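타지 생활문화관, 겨울 반찬통 나눔 기간을 2주 연장

타지 생활문화관이 지난 7월에 시작한 '용기 다시 쓰기' 행사를 올해 겨울에도 계속합니다. 문화관은 2020-12-07 안내문을 통하여 접수 기간을 2주 더 늘린다고 알렸습니다. 처음 계획에서는 이번 주에 접수를 끝내는 것이었지만, 김장이 끝난 다음에 그릇을 정리하는 집이 많아서 기간을 바꾸게 되었습니다.
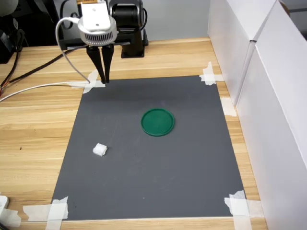 타지 생활문화관 지역살림팀

이 행사는 집에서 쓰지 않는 반찬통, 유리병, 도시락을 받아서 필요한 이웃에게 다시 주는 것입니다. 지금까지 들어온 용기는 모두 1671개이고, 그중에서 877개가 새로운 집으로 갔습니다. 남은 용기는 문화관 일 층의 선반에 크기별로 놓여 있으며, 운영 시간 안에는 누구든지 와서 고를 수 있습니다.

지역살림팀의 남예지 씨는 "여름에는 물병이 많이 들어왔는데, 십일월부터는 김치통이 제일 많습니다. 큰 통은 들어온 날에 바로 나가는 경우도 있습니다"라고 말했습니다. 반대로 작은 소스 용기는 찾는 사람이 적어서, 당분간 한 집에서 다섯 개까지만 받기로 했습니다.

용기를 가져오는 분은 먼저 깨끗이 씻고 완전히 말려 주시기 바랍니다. 금이 간 유리, 냄새가 심하게 남은 통은 받지 않습니다. 고무 패킹은 빼서 따로 씻은 다음에 다시 끼워 오시면 됩니다. 이름 스티커가 붙어 있으면 미리 떼어 주십시오.

이번 겨울에는 수선 모임도 함께 열립니다. 모임을 맡은 모신 셰하타 씨는 오래된 보온 도시락의 손잡이를 고치는 방법, 늘어난 패킹을 바꾸는 방법을 가르칩니다. 셰하타 씨는 이 동네에 온 뒤로 가방 가게 '플릴텍스'에서 수선 일을 해 왔고, 문화관 수업은 이번이 두 번째입니다. 한 번에 약 16명이 참가할 수 있으며 재료비는 없습니다. 고치고 싶은 물건은 한 사람이 한 개만 가져올 수 있습니다.

모임에 쓰는 헌 천과 끈은 플릴텍스가 제공합니다. 라니아 유니스 씨가 준비한 도시락 주머니 본도 접수대에서 받을 수 있습니다. 본은 두 가지 크기가 있는데, 작은 것은 어린이 도시락에 맞고 큰 것은 이단 도시락까지 들어갑니다.
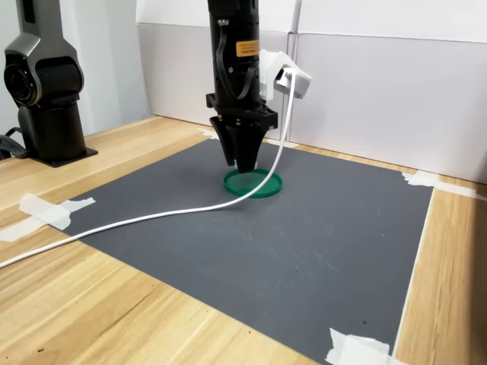
뚜껑이 없는 통도 낼 수 있습니까?
유리로 만든 통은 뚜껑이 없어도 받습니다. 플라스틱 통은 맞는 뚜껑이 있을 때만 받습니다.

접수는 문화관 정문 옆의 안내 창구에서 합니다. 월요일에는 창구를 열지 않으니 문 앞에 두고 가지 마시기 바랍니다. 양이 많아서 들고 오기 어려운 분은 지역살림팀에 전화로 먼저 말씀하시면, 사이드 벨하즈 씨가 손수레를 가지고 가까운 주차장까지 나갑니다. 다만 집 안까지 가서 옮기는 일은 하지 않습니다.

연장 기간이 끝난 뒤에 남는 용기는 옆 동네의 공동 부엌 '스콤함'으로 보냅니다. 스콤함에서는 혼자 사는 어르신에게 반찬을 나누어 드릴 때 이 용기를 사용할 예정입니다. 수선 모임의 신청은 안내 창구와 전화로 받고, 자리가 다 차면 대기 명단에 이름을 적을 수 있습니다.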